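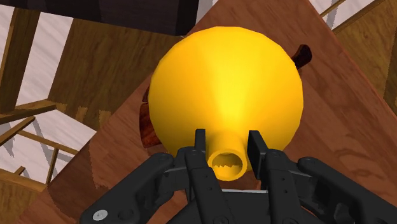 Review: Tovus Day Pass, Lokville

By Ibsa Ejigu
December 5, 2020

The Tovus pass is a sightseeing card for Lokville. It covers the loop bus, the harbor ferry and entry to 6 attractions, and you can buy it for one day or two. I used the two-day version in the fall and paid for it myself.

What you get

The pass is a plastic card with a number on the back. You pick it up at the Tovus counter in the train station, or at the desk in the Hotel Abera if you are staying there. There is a phone version too, but the ferry crew could not scan mine and sent me back to the counter for a card. Get the card from the start.

With it comes a folding map and a small booklet of coupons. The map is good. It shows the loop bus stops by number and marks which side of the street each one is on, and that matters on the one-way streets near the market. The coupons are mostly for gift shops. I used one, for a coffee.

The loop bus

The bus makes a full circuit in a little over an hour if you stay on. It starts at the station, goes down to the harbor, follows the water as far as the lighthouse, then climbs through the old town and comes back past the botanical garden. Recorded commentary plays through the speakers. Upstairs I could hear it well at the front and hardly at all in the back three rows.

Buses are supposed to come every half hour. On my first day they did. On the second there was a long gap after lunch, and the line at the lighthouse stop was long enough that not everybody got on. The last bus leaves the lighthouse at 5, earlier than the booklet says. The correct time is on the sign at the stop.

If you only want to ride and look out the window, sit upstairs on the right. The water is on that side for the whole harbor stretch.

The ferry

The ferry was the best part of the pass for me. It crosses to Gavum Island in twenty minutes, with benches outside and a heated cabin. On the island there is a beach, a short boardwalk through the marsh, and a path to the top of the hill. The path has 200 steps at the end with a handrail on one side only. I took it slowly and had no trouble. There is one snack bar, and it closes for the season before the ferry does, so bring food if you go late in the year.

One round trip per day is included. A second trip costs extra.

The attractions

The maritime museum is worth a full morning. The lighthouse is a quick stop, but you can go all the way up. The botanical garden has a fine glasshouse and a lot of lawn, and I would go back in spring. The aquarium is small and was crowded with school groups. I skipped the wax gallery and did not get to the clock museum before it closed.

Pass holders can use the side entrance at the museum and the aquarium. At the garden you wait in the same line as everyone else.

Price

The two-day pass was 390 in local money when I bought it. Separate tickets for everything on it would come to 892, and that is the number Tovus prints on the poster. Most people will not do everything in two days. I added up what I used, which was the bus on both days, the ferry twice, and four attractions, and I still came out ahead. If you plan on only the museum and a walk around the old town, buy single tickets.

Children under five ride the bus and ferry free with or without a pass. There is no senior rate, and I think there should be.

Problems

The card starts counting from the first scan and runs by calendar day. Scan it at four in the afternoon and you have used up a day. The counter clerk told me this, but it is in very small print on the card holder.

Refunds are only given for cards that have never been scanned. When the ferry is canceled for wind you get a voucher for another crossing, good until the end of March. That is no help if you are leaving town the next morning.

Two of the bus stops have no shelter and no bench. The one at the botanical garden is on a slope, and anyone with a wheelchair or a stroller would do better to get off one stop earlier and come in by the lower gate. The buses themselves have a ramp and the drivers were quick about putting it down.

Would I buy it again?

Yes, the two-day one. Take the ferry on the first morning in case of wind, do the museum that afternoon, and leave the loop bus and the garden for the second day. I would not buy the one-day pass. It costs more than half the price of the two-day, and with the bus gaps you would spend too much of it waiting.

Rating: 4 out of 5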